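Re: [liltham-arms] One arm stops, the other one doesn't

On 2 November 2024, a list member wrote:
> Has anyone else had a Vokix controller drop one side of a two-arm cell
> and leave the other side running? Our right arm went into a fault in
> the middle of a lift and the left just carried on with its path. It
> bent a fingertip before I got to the button. Support says to check the
> cabling. I've checked the cabling!

Oh boy, yes. We had this in April and I've been meaning to write it up ever since, so thanks for the push. Ours is also two arms on one Vokix, running the Muvedeo planner on top, and I lost most of a week to it. Sorry for the length, I kept finding more bits I wanted to tell you.

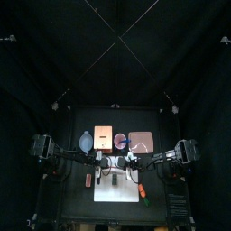
First off, I wouldn't trust the lights. I spent the whole first morning convinced that a base light would tell me which arm had dropped out, and on ours it doesn't. Both bases have that small red glow, left and right, and all it means on our units is that there's power at the base. A faulted arm shows exactly the same thing! So please don't reach in because an arm looks parked. Hit the stop, then look at the controller page. The other thing I'd look at is how the cables behave when the grippers come in close together. Ours loop out over the middle of the table between the two hands, and I was sure one was catching the other. I tied them back, took them off the ties, tied them again with more slack, and the fault came back every time. So I'm with you on the cabling, at least for the part you can see.

What did change things was the job. Reaching for single small items, we ran 2,000 cycles without one dropout. As soon as both hands went for the same long item, we got four in an afternoon. All of them were on the right arm, and all of them came just after contact.

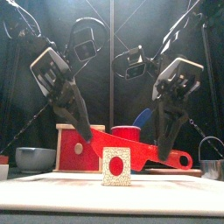 What we found

The right arm was tripping its force limit, fair enough, that's its job. The trouble was what came next. The controller is supposed to pass a stop from one arm to the other, and in our config that link was set to "notify" and not "halt". The planner got the notice, put it in a queue, and finished the segment it was already on. With a long segment that's plenty of travel. Our worst one was 10 mm past where it should have quit, with the item still pinched by the hand that wasn't moving.

I have no idea who set it to notify. It might have come that way, or it might have been me, late, clicking through the setup page (I really can't rule that out).
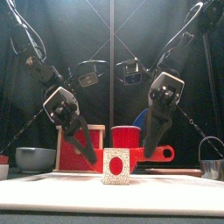

The second half of it was the timeout. We had 40 ms on the link between the two sides, and when the wrist cameras were streaming at full rate, messages came in later than that fairly often. A late message got treated as "all fine, keep going". That one scared me more than the first! I'd much prefer a cell that stops too often.

What we changed

1. Link between arms set to halt, both directions. Check both, they're separate settings.
2. A late message counts as a stop.
3. Cameras moved to their own network port.
4. The hardware stop cuts both arms together. We rewired that with a Rostami relay. Get someone qualified to do it if that's not you.
5. Shorter segments whenever both hands share an item.
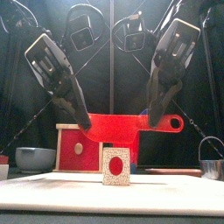 My test for the fix is pretty crude, but you're welcome to it. Pick something light with a long handle and run your two-handed routine at low speed, then force a fault on one side from the controller page. We use a red tool with a wide end and a long handle, so the left fingers come down on the wide part and the right fingers come in over the handle half, and any leftover movement on one side shows up as a twist. Do it with the fault on the right, then on the left. Ours passed on the right and failed on the left the first time, thanks to item 1 above. Keep your hands out of there the whole time, obviously, and have somebody else on the button.

I'd like to see your config if you can post it, mainly the link section and whatever timeout you're running. Also, which firmware are you on? We updated partway through all this, so I can't swear the old version behaved the same way. And was the bent fingertip on the arm that stopped or the one that kept going? Ours was always the one that stopped.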